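The Rokum people call their two-armed bench robot a household helper, and at 800 pounds a month to rent it had better be. Pacita Rivera, who runs the trial service from a unit in Felden, would like it judged on bags. Bags are floppy, they sulk, and they never fold the same way twice. 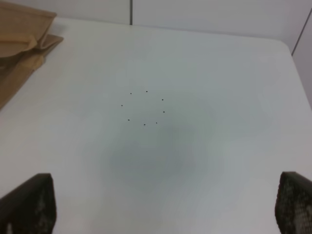
Setting up took me 30 minutes, 3 of them spent finding the plug. After that the arms did most things at the pace of a cautious uncle carving a joint. Rivera says speed comes with the May update. I have heard this said of buses.

I warmed to it all the same. It has more patience with a pair of handles than I do, and it doesn't sigh. 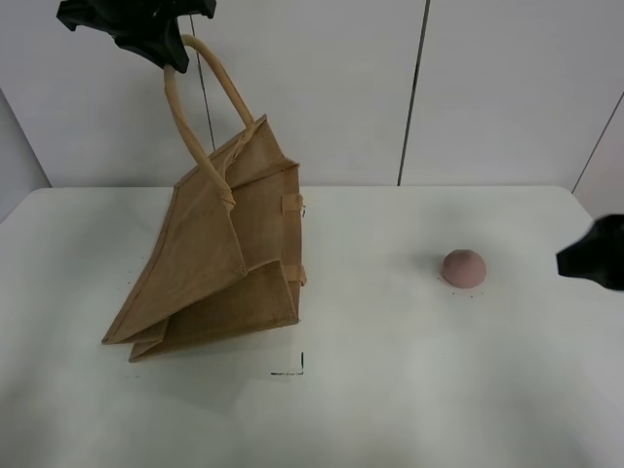 Can you rent it for just a week?
The shortest hire is a month, with delivery and collection included in the price.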